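August

Up early for the open day at Walczak. The bus was late and I walked the last part from the bridge, so I got there a little after nine with my shoes dusty. They give you a paper badge and a map. The map had the restrooms in the wrong place and somebody had already fixed it in pen on most of the copies.

Dymphna Flanagan met our group at the door. There were 12 of us, mostly from other plants in the area and a couple of students. Colm came too, although he had told me last night he wouldn't. He stood at the back and asked good questions.

The first hour was the warehouse side, which I had seen before in another form. Carts following lines, a conveyor that sorts totes by weight, a cell with a fence around it and an arm that stacks boxes. It stopped once while we were there. A light went yellow, a man came over, moved a box by hand, and it started again. Dymphna said it runs 29 layers of boxes on a good shift before somebody has to step in. I wrote that down because Sarmīte will ask me.

Coffee after that, in the canteen. Weak. There were small almond cakes and I had two.

The second part was upstairs and was what I had come for. They call the project Ultero. It is a small team in one long room with the blinds down, and most of what they do is on screens. Volkan Öztürkmen ran the demonstration. He talks fast and sat on the edge of a desk the whole time. The idea is that they train the gripper on made-up kitchens in the computer before they let it loose on real things. The program builds a counter, picks a surface for it, puts objects on it, sets the light, and then the arm gets a task. Then it does the same again with a different counter and different objects. He said they make 200 of these in a batch and leave them going over lunch.

I asked why the objects have so little to do with each other. He said nothing on a real counter is there by plan either, and that if they only used cups and bowls the thing would learn cups and bowls. Somebody's mail ends up next to the onions at my house too, so I let that go.

He let us take turns with the hand controls. You hold a grip in each hand and move the arm in the simulated kitchen, and it records what you do. I was bad at it. The depth is the hard part, since you look down from over the gripper and can't tell how far the fingers are from the table. I pushed a can off the counter on my first try and closed on air on the second. Colm picked up a mug and set it down again like he had been doing it for years. One of the students took 44 seconds to move a lemon and we all clapped.

Alasdair Haldane, who I think runs the whole floor, came in near the end and talked about money. What I got from it is that the simulated runs cost almost nothing next to the real ones, and that the real ones are still where they find out what is wrong. He was frank about that. Wet things, bags, and anything that bends are a problem. They have one real arm in the corner for checking, but it was being worked on today and had its cover off.

Things to look up: what they use for the contact model, and if the controls can be bought separately. Volkan wrote the name Lukix on the back of my map for the second one. Also ask Sarmīte if she still has the old gripper drawings from Bemeo, because the fingers looked similar to me.

Left at two. Colm gave me a ride as far as the station and we talked about his roof. Had soup for supper and put the notes in the folder. My wrists are sore from the hand controls. I want to go back in the fall if they run another day, and I would ask for a longer turn at the desk this time, maybe with the plate task Volkan was setting up as we left.

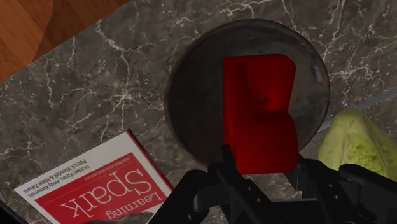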